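Quote the Range, Not the Number

Most published shrinkage figures for household storage of dry goods are useless, and the reason is a habit of reporting that could be fixed in an afternoon. I have spent the better part of my working life reading moisture reports for a packaging distributor, and I want to make a narrow argument: a single moisture number for a stored product should never be printed without the humidity range in which it was measured.

The habit goes like this. A lab weighs a sample, dries it in an oven, weighs it again, and reports the difference as a percentage. The method is old and sound. Then the percentage is copied to a data sheet, the data sheet is copied to a catalog, and by the time a buyer reads it the number has lost its conditions. A flour that holds 12 percent moisture in a dry stockroom will hold more in a damp one. Both values are correct. Printed alone, either one will mislead somebody.

I first took this seriously over a batch of paperboard liners ordered from Plirkholm. The sheet gave one moisture value. Our incoming check gave a higher one, and the purchasing side treated the gap as a defect. We rejected 200 cartons. The supplier retested and got its original value again. Letters went back and forth until May, when Raed Fakhoury, who ran their test room at the time, asked what the humidity had been in our receiving bay. We did not log it. The board had sat there over a wet week and had done what paper does.

The cost of that dispute was larger than the cost of the cartons. More to the point, it was a dispute over nothing. If the sheet had read "at 50 percent relative humidity, 73 degrees Fahrenheit," our inspector would have known that the comparison was not valid, and would have conditioned the samples before weighing them.

The usual objection is that buyers do not want more figures. I have heard this from sales staff at Prosdale and from our own catalog editor, and I think it confuses two kinds of reader. A buyer who does not care about moisture will skip the line whether it holds one figure or three. A buyer who does care cannot use the line as it stands. Leaving out the conditions saves the first reader nothing and costs the second reader a phone call. 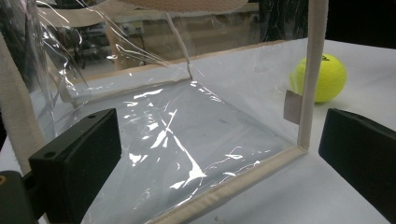 A second objection has more weight. Conditions are expensive to control, and a small lab may not own a chamber that can hold a set humidity for two days. I accept that. But stating a condition and controlling it are separate jobs. A wall hygrometer, checked twice a year against a saturated salt solution, is enough to write down what the air was doing when the sample was weighed. Table salt and a little water in a sealed jar will settle near 75 percent relative humidity at room temperature. The check takes a night. A lab that can afford a drying oven can afford a jar.

What I would like to see is modest. Each moisture value should be printed with the temperature, the relative humidity, and the time the sample was allowed to settle. Where the product is sold into more than one climate, give two values, one at the dry end and one at the damp end. The reader can draw a line between them. It will not be a perfect line – most materials follow an S-shaped curve, steep at both ends – but across the middle of the range it is close enough to plan with.

Settling time deserves its own sentence on the sheet, and it almost never gets one. Thin film settles quickly. A full roll of paper can take weeks, and its core may never agree with its outer wraps during the whole time a customer owns it. I have seen a report in which the top sheet of a ream was tested after one hour and the result was assigned to the pallet. The person who signed it was careful and well trained. The form had no box for time, so the time was not recorded.

That is my main complaint, if I have to pick one. Forms decide what gets measured. Our old receiving form had fields for date, supplier, lot, gross weight and initials. When we added a field for relative humidity, compliance was poor for the first month and then became ordinary. Over the next year the form was filled in 3,154 times, and 2,794 of those entries had a usable humidity reading. I would have been satisfied with 2,000. There was no training campaign. The box was on the page and people filled it.

The entries paid for themselves in dull ways. We found that one bay ran damp every afternoon after the dock doors had been open since lunch. We moved the liners to the far wall. We stopped arguing with Qaisi over glue that would not set, and began asking them which grade suited the air we had. They turned out to sell one, and had been selling it to the firm next door.

I should be fair about where the argument stops. For metals, glass and most hard plastics, moisture content is close to irrelevant, and a conditions line would be clutter. Nylon is an exception, as anybody who has molded it knows. Nor do I think the range needs to appear on retail labels. A person with a bag of rice in the pantry needs a lid. The range belongs on the technical sheet, in the same type size as the number it qualifies.

There is also the matter of false precision. I regularly receive sheets with moisture quoted to two decimal places and no conditions at all. Opening the oven room door can shift the second decimal. A figure like 7.43 percent claims a knowledge of the sample that the method did not supply, and readers give it more trust than they would give "7 to 8 percent, 45 to 55 percent RH." The second version is the better measurement. It looks weaker, and so it loses out in every catalog where the two appear side by side.

Tokance changed its sheets two years ago and now prints a small table with dry and damp values. It takes up four lines. I have not had to call them since, apart from once about a late truck.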